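February, 4 pm – snack crate, bench side

Emptied the whole crate out before restocking, should have done it months ago. Half of it is Cenda biscuits that noone eats. Wiped the inside with the 600 ml spray bottle (nearly out, reorder from Edari). Sticky patch in one corner took 4 goes, still not happy with it.

Kept: anything sealed and in date. Binned: torn packets, one split bag of nuts. Opened stuff goes in the tin from now on, NOT back in here.

Price on the Addo order looks wrong – 300 sachets of coffee, we asked for far less. Ref ends 2404. Chase tomorrow am.

Flat packets go in last, on top, otherwise they slide down the sides and get crushed under the jars. Same for anything in thin film.

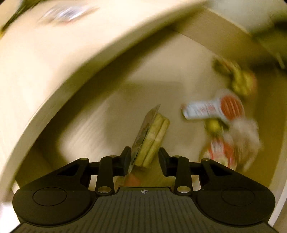

Twin stick packs are the worst for it, the wrapper has a pointy flap that catches on everything. Try them upright next time, maybe in a mug. Broredex box still to unpack. Lable for the lid – ask whoever has the good marker.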